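Home Datasets Guides Contact

# Otwood Repair Records

Otwood Repair Records is a table of 698 service entries for desktop computers, kept by the Zivumbridge public workshop. Each row covers one visit and lists the reported fault, the parts replaced and the outcome.

## Contents

- visits.csv – one row per visit
- parts.csv – 226 part names with their short codes
- notes.txt – spelling rules used by staff

Entries for motherboards and expansion cards share the code group B. Power supplies are in group P, and case parts are in group C.
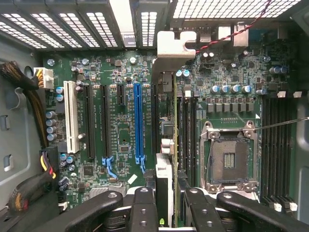
## Known limits

Labor time was not recorded before September. In 70 rows the fault field reads "other" and should be left out of any count by fault. Part names follow the Vörös list, which does not separate fans by size.

## Use and citation

The records may be copied and changed for any purpose, provided that the workshop is named. Corrections should be sent to Erzsébet Bodnár, records office, with the row number in the subject line.

Last revised 26 January 2022.

Related items
Disell Printer Service Log
Zivumbridge Tool Loan Table
Vörös Part Names

This site uses cookies. Accept Settings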